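Talking to the parish priest at Danddale about the old rite, the bishop's letter and the rest of it

Posted 21/06/2025

Typed up fast from my notes, so forgive the gaps. I'd asked for half an hour and got most of an afternoon. He didn't want his name used, or the name of the church, and anybody in Danddale will know both anyway. Fine.

Background for those who haven't followed it. The diocese wrote to all the parishes in December asking them to "review" Masses in the older form. Not a ban. A review. Danddale has had one every Sunday evening for years, tucked in after the main Masses. Then the blogs got hold of the letter and it was war by teatime.

I asked him straight off whether he'd felt got at.

"No. I felt tired. I read it twice, then I went and did a funeral. When I came back there were 30 messages on the machine, and most of them from people who have never set foot in the place."

What did they want?

"They wanted me to be angry. One lot wanted me angry with the bishop and the other lot wanted me angry with the people who come on Sunday evening. I haven't got it in me. I've known some of those families since they were carrying the babies who now serve at the altar."

He's not a traditionalist, he says, and gets cross when he's called one. Learned the old Mass late, out of a book, with a retired priest from Garg correcting his Latin down the phone. He says it badly, by his own account. I've been and it's fine. Slow, but fine.

"I stress the wrong bits. There's a lady at the back who winces. But she's there every week, so."
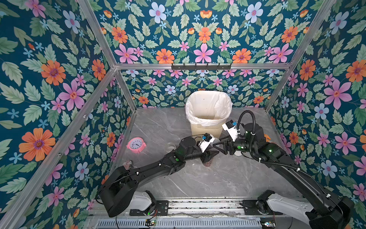
Floral pattern, teal and orange.

We moved on to the letter itself, which I had printed out and he hadn't wanted to look at again. There's a paragraph in the middle about "unity of celebration" that has been quoted everywhere, usually by itself. He made me read the one after.

"Nobody quotes that. It says the pastor should take account of the spiritual good of those already attached. Already attached. That's my lot. I took it as permission to carry on and I wrote back and said so, and I had a reply in a week saying thank you for your letter. Which could mean anything. I've decided it means yes."

And if it doesn't?

"Then somebody will tell me and I'll do as I'm told. I made a promise. People forget that bit. They want the priest who defies the bishop, it makes a better story, but what would I be teaching them? That you obey when it suits?"

I pushed on this, as readers of this blog will expect. Plenty of you think obedience is exactly what got us into the mess. He'd heard all that.

"I don't say they're wrong about the mess. I was in seminary in the worst of it. We had a liturgy tutor who used to cross out bits of the Missal in biro. So yes, I know. But there's a kind of Catholic who has made a hobby of being let down. You can spend your whole life at it. I'd much sooner they came to Benediction."

On the numbers. The paper put the congregation at "nearly 1000", which is daft, you couldn't get that many in with a shoehorn. He had the actual count from the last time the diocese asked for one: 121, children included. I asked where the other figure came from and he laughed.

"I think somebody rang up and asked how many Catholics there were in the parish, and somebody else answered a diffrent question."

There's a petition too, started in Wumima by people who as far as he knows have no link with Danddale at all. 3000 signatures when I last looked. He hasn't signed it and wishes they'd stop sending it to him.

"It's kindly meant. Some of it. But it has me down as a martyr and I had a full English this morning."

Then the press. This is the bit I'd really gone for, because I've been banging on about it here for months. How does a dull letter about timetables become a crackdown? He thinks it's partly the diocese's own fault.

"They put it out late in the day with no note, no phone number, no explanation for anybody who doesn't speak Church. If you're a reporter and you've got until five o'clock, what do you do? You ring whoever's on your list. And who's on the list? The angriest man on each side. I wouldn't blame the reporter. I'd blame whoever thought a letter could just go out by itself."

Had anybody from the diocese rung him beforehand, even for a quick word?

"No."

Afterwards?

"No. Well. Someone rang about the boiler grant."

He does think it has done harm, though not where I'd have looked. The Sunday evening people are solid. It's the ten o'clock he worries about, the ordinary parishioners who'd never minded the old Mass or thought about it much, and who now have opinions.

"Before this they'd see the evening crowd's cars and think, oh, that's the Latin. Now they ask me whose side I'm on. I had a woman ask me that at the door with her coat half on. I said I was on the side of her getting home in time for her dinner. It wasn't much of an answer but I was cold."

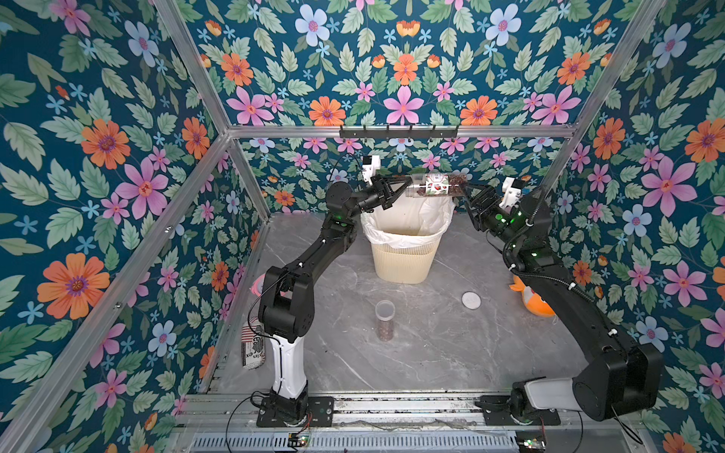 Flowers again, pink and pale blue among the orange.

I asked if he'd changed anything since. A bit. He now preaches the same sermon at all of the Masses, evening one included, so no one can say they're getting a different religion. He's put the Sunday evening notices on the same sheet as the others. And he has asked the evening singers to do one of the big feasts at the morning Mass, in Latin, new rite, which is perfectly allowed and always has been.

"There was grumbling from both ends. That's about right. They did the Zulau setting, which I'd never heard of, and I thought it went on a bit. But people stayed to the end. And then a few of them stood outside talking to each other who'd never talked before, and I went in and locked up and left them to it."

Did he read the blogs? Long pause here. He does, it seems. This one as well.

"You're too hard on the bishops' conference and you use the word 'shocking' too much. Otherwise I quite like it."

Noted.

Last thing. I asked what he'd say to a young priest thinking of learning the old Mass now, with everything as it is. I half expected him to duck it.

"Learn it. Say it in private if you've nowhere else. It taught me to keep my hands still and stop performing, and that's been good for how I say the new one. But ask first, and don't put it on the internet. And get somebody to check your Latin."

He had confessions after that so I cleared off. I've left out a longish bit about the school because it wouldn't be fair on the governors, and another about altar rails that I couldn't read back from my own handwriting. If he says I may, I'll put up the text of his letter to the diocese. It's a page long and very polite.

Comments are open but I'm out til late, so they wont appear straight away. Keep it civil about the bishop please.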